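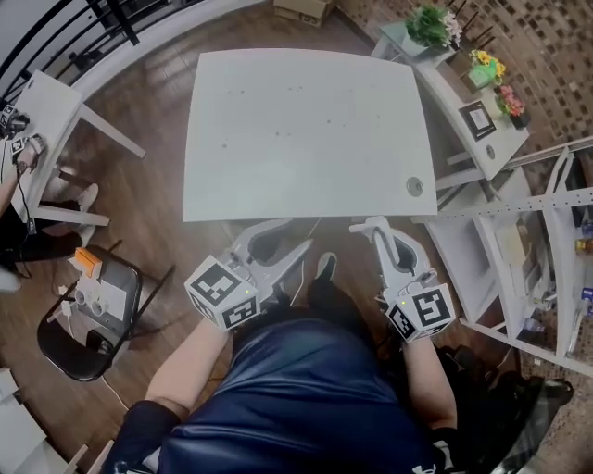

The Pumthorpe Regional Council is the elected local government of Pumthorpe and of the smaller settlements of Bikar and Noh, which were brought in under the same roof (not without a good deal of grumbling at the time) when the old shires were merged. Its members sit for four-year terms and meet in the hall at Pumthorpe, where anybody who cares to turn up may watch from the public seats. Much of the real work goes on at ordinary tables, and a plain white rectangular one, the sort a person might sit at with both forearms reaching forward, serves a polling place as well as it does a budget meeting.

The council looks after local roads, libraries, parks and rubbish collection, along with the planning decisions that fill so many of the letters pages. It has 20 members, of whom the mayor is chosen by the others each June, a custom that Bikar residents have long wanted replaced by a direct vote. A petition to that effect, carrying 1,183 signatures, was tabled on 05/08/2024 and debated well into the evening, with 64 written submissions attached.

Noh, the smallest of the three, has a single councillor and a fond reputation for very high turnout. Its best-known quarrel with the rest of the region concerned the Tamance bypass, a stretch of road first promised decades ago and argued over at every election afterwards, with supporters pointing to the heavy trucks on the main street and opponents to the farmland it would cross. Funding for the bypass remains a matter for the state government.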